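Kaimal toy kitchen demos - read me first

Last changed September 21, 2022

Hello, and thanks for downloading this. I put the Kaimal set together because I wanted teleoperated demonstrations on a table that looks like a table after a child has been at it, and most of what I could find was three blocks and a bowl. It's a set of recordings of one arm being driven by hand, by remote control, through short kitchen jobs with toy food and toy cookware. I wrote this file in bits between sessions, so forgive the order of things.

If you only want to load it and go, skip down to "Getting at the files". If you're going to train on it, please read the whole lot, particularly the part about instructions, as that's where people have come unstuck.

What's in it

There are 500 episodes. An episode is one go at one instruction, starting when the operator presses record and ending when they let go of the trigger and press it again. The instructions are plain sentences such as "put the strawberry on the plate" or "pick up the colander", and there are 36 different ones, all listed in instructions.txt. Some of them are very nearly the same job in other words. I left those in on purpose - people don't all ask for things the same way.

Each episode has two camera streams: one looking straight down at the table, and one from a little camera at the wrist. You also get the joint positions, the gripper opening, the operator's commands as sent, and the commands as the arm received them after smoothing. Use whichever suits you. I train on the smoothed ones myself.

The table

The overhead view is stored turned on its side, so the arm comes in from the right. I've kept it like that all the way through, and if you rotate it for your own comfort then rotate it for everything, including the masks.

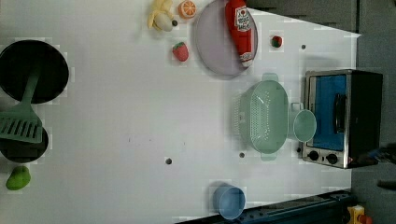 Overhead camera, with the toaster oven at the arm's end of the table.

I don't set the table out to a plan. Before each run of episodes I move things about until it looks different from last time, and that's as scientific as it gets. Pans can overlap with utensils, bottles can be lying down, cups can be on their sides. A strawberry might be next to the fruit or off by itself, and there are two of them, a bigger and a smaller, so "the strawberry" is ambiguous whenever both are out. The episode notes say which one the operator went for, but the instruction doesn't, and a policy that picks the other one hasn't done anything wrong in my book.

The small dark holes in the tabletop are part of the table. One early model of mine got terribly keen on them, I think because they were the only dark round things on all that white, and it would hover over one and close its fingers on nothing. Cropping harder at random during training cured it. If yours does the same, try that before you start painting over the holes!

How the driving was done

The remote control side is called Jekton and it's my own code, bodged together over a long while and now fairly steady. You hold a controller, squeeze the trigger to engage, and the gripper follows your hand from wherever it was. Let go and the arm stops where it is, so you can bring your hand back to somewhere comfortable and carry on. Operators do this a lot on long reaches. You'll see it in the data as a short pause with no motion at all, and the field called "engaged" goes to zero. I'd drop those frames. I've left them in because somebody once asked me for exactly that signal and I'd thrown it away.

Operators sat where they could see the table directly, with the wrist view on a screen beside them. People new to it watch the table and ignore the screen. After a while most swap over for the last bit of the approach, when the fingers are close to the thing and you want to know which side of the rim you're on.

The colander is the best test of this. It's wide, thin-walled and a bit see-through, and from overhead it's hard to judge how high the rim sits above the table. From the wrist you get much more to go on. There are two main ways of taking hold of it: by one of the end tabs, or by the rim somewhere along the long side, with a finger either side of the wall.

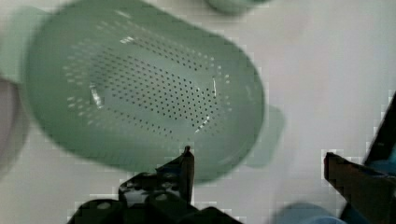 I'd ask you not to treat either grip as the proper one. The tab is easier to find but the whole thing tends to swing round when you lift from one end, and then you've got a colander hanging at an angle with a cup in the way. The rim grip is fussier and keeps it flatter. I never told operators which to use, and both are in there, so if you average over them you'll get a hand that goes politely in between and misses. A model that can keep two answers in its head at once will do much better than plain regression here.

The wrist video is compressed more than I'd like. You'll get blocky patches on dark parts such as the fingers, and smearing when the arm moves quickly. I recorded it that way to keep both streams in step on the machine I had, and I can't get the detail back now. Don't build anything that depends on fine edges in that view.

About the instructions

Right, the bit I promised. The instruction was given to the operator before the episode, and it's stored exactly as given. If the operator misheard, or changed their mind halfway, the stored sentence no longer matches what the arm does. I've gone back through and marked the ones I caught with "mismatch: true" in the notes. I haven't deleted them. Filter them out for training - they're quite handy for testing a success checker.

Failed goes are marked too, with "outcome" set to done, partly or not. "Partly" covers a multitude of sins. For "put the cup on the plate", partly might mean the cup got there and rolled off, or that it was left leaning against the edge. For anything with the toaster oven door it usually means the door moved and didn't get all the way. Read the notes if it matters to you.

Things I'd do differently

Lighting, first of all. It hardly changes from one episode to the next, so don't expect a policy trained on this alone to cope with a sunny window. I'd also vary the height of the table, and I'd have operators say out loud what they were doing, which would have saved me a lot of note-taking.

I'd be slower to clear up between goes as well. Early on I was resetting everything after each episode, and those tables look too tidy. The later ones, where we just carried on from wherever the last go left off, are far better and I wish I had more of them.

Getting at the files

Each episode is a folder with two videos, one table of numbers and one notes file. The Skastano loader reads them straight in:

skastano open kaimal/ --split train

The held-out split was picked by table layout, so no layout turns up on both sides. Please don't reshuffle it if you want to compare numbers with anyone else's. If you'd sooner not use the loader, the table of numbers is ordinary CSV with a header row, and times are in seconds from the start of the episode. Both videos share that clock.

Joint angles are in radians. Gripper opening runs from 0 for shut to 1 for wide open. I had this the wrong way round in the first release, so if you've an old copy and your gripper lets go of things when it ought to grab them, that's why. Sorry!

Using it and passing it on

Use it for whatever you like, teaching included. If you publish something, a mention of Kaimal is plenty. If you change the data and share it, give it another name so I don't get your bug reports. The Dondov tools for trimming and relabelling are in the tools folder and come under the same terms.

Problems go in the tracker, with the episode folder name and the time in seconds, please. "The colander one looks odd" has been sent to me more than once and I've got a great many colander ones.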